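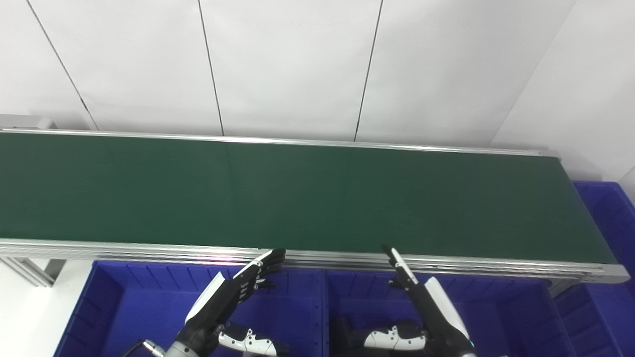
Clunport Automation Services – Cell Maintenance Team

1/ The Magesa sorting cell is out of production for its scheduled belt inspection. The conveyor has a green belt on an aluminum frame, with blue bins along the near side.

2/ Belt tracking is checked first, at both end rollers. The belt join is then inspected for lifting. It was last renewed in April, after 84 days of use.

3/ Both hands are tested at the height of the front rail. Prasanna Howlader records the finger positions – 3 readings for each hand.

4/ Bins must be empty before the arms are powered. Operators are asked not to move them during the test.

5/ Siebe Verhoeven will sign the cell back into service. Questions about the Bisemitz line should be sent to the same desk.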